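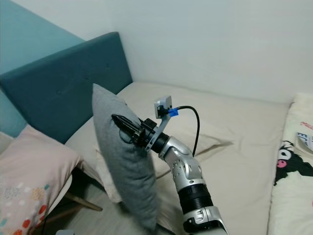
A gray pillow, held up over the bed.

I have slept badly since September, and I want to write down what I learned about pillows, because I spent far too long on this question and maybe my notes save somebody an evening.

We moved to Chisholm Road at the end of the summer. The flat is on the third floor and it is quiet at night, quieter than the old place in Surnar where the trams passed under the window. So I expected to sleep better. For the first two weeks I woke every morning with a stiff neck on the left side, and by ten in the morning I had a headache that went from the neck to above the eye. At first I blamed the boxes I carried. Then I blamed my chair at work. The pillow came last on my list, although I had used it every night for, I think, nine years.

In my country we grow up with large square pillows filled with feathers. My grandmother put hers on the balcony in the sun and beat them with the flat hand, and in the evening they smelled of warm dust. You do not lie on such a pillow so much as fall into it. When I came to Britain I found the shops had only the long ones, and I bought two, the cheapest, and put one on top of the other. This was my system and I never questioned it.

The physiotherapist I went to see asked me how I sleep. I said, on the side. She asked how high the pillow is, and I showed with my fingers. She explained that for a person who sleeps on the side, the pillow has to fill the space between the ear and the mattress, so that the neck continues the line of the back. If it is too low the head hangs down, if it is too high the head is pushed up. My two old pillows were too high when I went to bed and too low at three in the morning, when one of them had gone to the floor.

I bought first a foam one from Clilier, for 39 pounds. It has the wave shape, with a high side and a low side. I really wanted to like it. The shape is clever, but I turn a lot, and every time I turned I had to look for the right place again with my head, like parking a car. Also it had a chemical smell for ten days, even with the window open. My husband said he could smell it from the kitchen. I gave it to my sister-in-law, who sleeps on her back and is very content with it.

The second one was from Bikau, a small shop near the station which sells mostly blankets. It is filled with pieces of wool and has a zip on the side, so you can take out some of the filling and keep it in a bag. It cost 36 pounds. I took out two handfuls on the first evening, then put one back on the third. It sounds silly, but this small adjustment made more difference than the change from one pillow to the other. After one week the headaches became shorter. After three weeks I noticed in the middle of a day that I had not thought about my neck.

Some practical things that I wrote in my notebook:

Give each pillow two weeks. The first night says almost nothing, the body is only surprised.

Ask somebody to look at you from behind when you lie on the side. You cannot feel if your neck is straight, at least I could not.

The mattress counts too. On a soft one the shoulder goes in deeper and you need less height. When I slept at my parents' house at the half-term holiday, my good wool pillow was suddenly too high.

Wash the cover often and the pillow itself seldom. Mine must not go in the machine at all, I only put it outside on dry days. I have no balcony now, so it lies on the window sill and I keep one eye on it.

I still do not know what to do with pillowcases. Most of mine are 70 centimetres long and the wool pillow is a little shorter, so there is an empty end that folds under my cheek. I have tried to tuck it in and I have tried a safety pin, which I do not recommend. My mother offered to sew them shorter, but she lives far away and the post is expensive. If you know a shop that sells the smaller size in plain cotton, without a pattern, please write it in the comments.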